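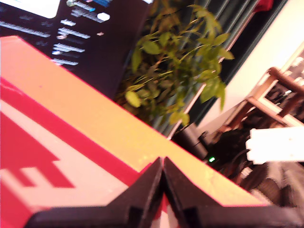
Gripper closes early on box edges, arm stops mid-cycle

Ticket 173
Opened by: Riku Nakajima
Assigned to: Štefánia Zelenák
Machine: Tirel arm, bench 2, Rimance shared workshop
Status: Closed

Riku Nakajima
The Tirel arm keeps stopping when I ask it to pick up a cardboard box by its top edge. It comes down, the fingers close, and the controller reports "grip lost" and parks the arm. It managed the small foam blocks all afternoon with the same program. The box I am using is the big red and cream one, and its top face has a slight gloss to it. In the picture the fingertips are together at the red rim. The wrist camera is on the gripper, so everything leans when the wrist is turned, and the background smears when the arm is moving. I have restarted the controller twice. Firmware is whatever came with the Clevico board.

Štefánia Zelenák
Can you tell me what the finger position reads when it stops, and what you have the grip force set to? Also whether it stops on the way down or after closing.

Riku Nakajima
After closing. Position reads 21 on three runs out of four. Force is set to 120. On the fourth run it read 0 and did not park, it just lifted with nothing in it.

Štefánia Zelenák
Zero is fully shut, so on that run it missed the cardboard altogether. A reading of 21 means there is something between the fingers, or the program thinks there is. Please do the following with the box taken away:
Open fully, then close, and write down the reading.
Repeat with the wrist turned to the angle you use for the box.

Riku Nakajima
Wrist straight, reads 0. Wrist turned, reads 21. Nothing between them either time.

Makis Stergiou
I had the same on bench 1 in May. Ours was the cable to the finger encoder. It was tied too tight at the wrist and pulled on the connector when the joint turned. Have a look before you change any settings.

Riku Nakajima
Cable tie was tight. Cut it and left a loop. Wrist turned now reads 0, same as straight. Tried the box again: no more "grip lost", but it still misses the edge now and then and closes beside it.

Štefánia Zelenák
Good, that is the first fault. The second sounds like the approach height. Which calibration file is loaded?

Riku Nakajima
koyama_bench2_old. There is a newer one in the folder but I did not know whose it was.

Štefánia Zelenák
The newer one is Katsuhiko's. He redid it after the Koyama mount was swapped. Load that, home the arm, and drop the approach speed to half for the first few picks. Leave the force at 120 for now. If the card starts to crease, bring it down in small steps.

Riku Nakajima
Loaded and homed. Ten picks by the top edge, all ten held. There is a slight crease in the card at the place it grabs. I will try a lower force next time I am in.

Štefánia Zelenák
Closing. I have moved the old calibration file to the archive folder and put a note about the wrist cable on the bench 2 sheet. Open a new ticket if the 21 reading comes back.

Closed 2026-10-18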